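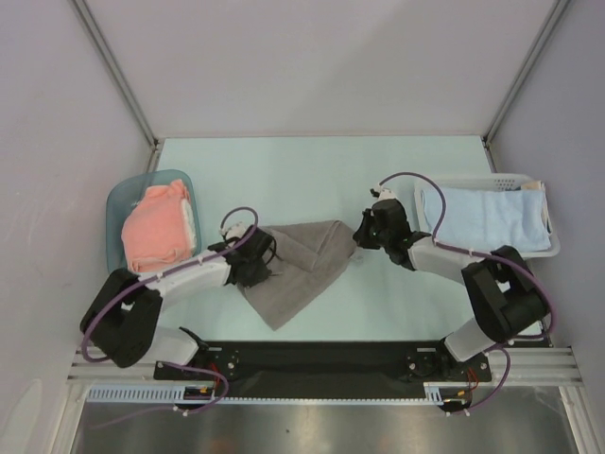
# Chapter 5: Mounting and Cabling a Two-Arm Bench

Chapters 3 and 4 dealt with a single arm clamped to a table. A second arm adds few parts but changes the layout of nearly all of them. The two bases must keep a fixed distance from each other, the workspaces must overlap, and every cable must reach the full travel of its joint without entering the space of the other arm.

The bench used in this chapter was built in the shared workshop at Merka by Anisa Ginting and Haziq Kusuma. Its task is towel handling. Cloth sags, folds under its own weight and rarely hangs the same way in two trials, so small errors in the spacing of the arms show up quickly as a missed corner.

## 5.1 The common base

Both arms are bolted to one long black plate, carried on a pair of parallel aluminum rails at the front of the table. A single plate is preferred to two separate brackets. If the plate shifts, both arms shift together, and the calibration between them is kept. Tighten the plate to the rails last, after both motor housings are seated.

The overall span of the first version was 1,063 mm. Readers working with a shorter table should reduce the span before reducing the link length.

## 5.2 Cable routing

The purple cable on each arm runs from the gripper along the upper link and is held with white zip ties. It is left slack in a wide arc - a tight run will pull at the connector when the arm extends. Set the slack as follows:

1. Move the arm by hand to its farthest reach, with power off.
2. Fit the tie nearest the gripper and pull it snug.
3. Fit the remaining ties loosely, working toward the shoulder.
4. Fold the arm fully and check that the loop clears the shoulder block.
5. Trim the tie ends flush.

A slotted duct in front of the rails is provided for wiring at the base. Fill it to no more than 88 percent of its depth, or the cover will not close.

## 5.3 Placing the baskets

Baskets go at the two rear corners, leaving the center of the table free for the cloth. Each arm must clear the rim of the basket on its own side before it turns inward. Problem 2 at the end of the chapter asks for the minimum height of that move.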